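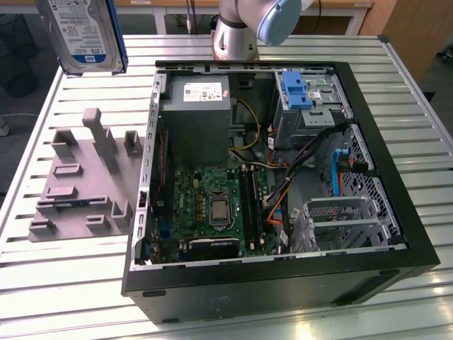 Tower on its side, cover off, fixture plate to the left. Drive with caddy rail at upper left, 1.0TB on the label.

16 May 2022
Bench notes, Drumby teardown, unit 2783

Purpose: settle the part layout on the plate and write down the order for strip and refit, so the Palacios units can be done the same way.

Setup. Case flat on the slatted table, open side up. Plate on the left of the case. Keep the upright holder at the upper right corner of the plate where it is for now, but it is close to the case. If the plate gets moved again, leave more room on that side.

Order, as written on the job card:
Power lead off at the wall, hold the front button a few seconds.
Cover screws into the lidded tin, cover on the lower shelf.
SATA data and power off the drive before touching the rail.
Drive out with its rail on. The rail stays with the drive until the label has been logged.
Memory next, then any card.
Power supply last, and only if the tester flags it.

Drive. WD, 1.0TB. Blue rail. Log as 1000 GB in the Vomalach sheet, the size column does not take TB. Wipe status unknown, so it goes in the locked drawer and stays off the resale list.

Cables. The yellow one by the power supply bows out to the right and comes back. Tuck it before refit or it will sit under the cover lip. Thin red wire on the left: not traced yet. Do not pull on it. Check against the Jerero wiring sheet, page with the front panel header.

Power supply. Gray box, label readable with the case in this position, so no need to lift it for logging. Still to do: copy the ratings over. The small pinkish-red sticker next to the label is not on the checklist. Ask whether it means anything to the intake desk.

Plate. The two shallow receptacles are fine for flat parts. The slotted supports under them hold a long thin module level. Would like a second pair. The L-shaped holder at the right edge is taller than it needs to be, try a shorter print. Order 20 more M4 screws for the holders.

Dust. Brush first, then air at low pressure. Fan blades held still.

Open points:
- red wire
- ratings into sheet
- label for the locked drawer
- November checklist still lists the old refit order, replace it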